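November 4, 2018

Second day with the hand-held gripper. Camera still on the Kemeys bracket, fingers swapped from the long Clemura pair to the short black ones Rania printed. Jihad wants a yes or no on the short pair before we order more filament.

Opening width set at 66 mm on both pairs so the numbers can be compared. 100 grasps with each, same table, lamps left where they were. Long pair: 7 misses, mostly thin things lying flat. Short pair not finished yet, stopped partway when the trigger started sticking. Cleaned the slide and put it back together. It feels better but I don't trust the return spring, so that block gets run again from the start.
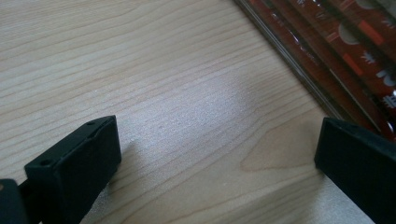

The glare is a bigger nuisance than the fingers. With the lamps overhead the varnish throws a bright patch straight back at the lens, and the exposure drifts whenever the tool tilts. Locked it by hand in the Grunard software, which helped, but the black fingers then go very dark at the front faces and the tip tracker loses the edge. Tried two settings in between, neither good. A matt cloth would sort it, though Rania wants bare wood kept for at least one set.

Shiny wrapping is going to be awkward for the same reason. Leave those items until the light is fixed.

The short tips do seem easier to line up by eye. Tool sits closer to the table, so watch the knuckles.

To do:

- new return spring (Jihad has the Zinar part list)
- strip of pale tape on each fingertip, then try the tracker again
- redo the short pair, all 100 - log misses by item this time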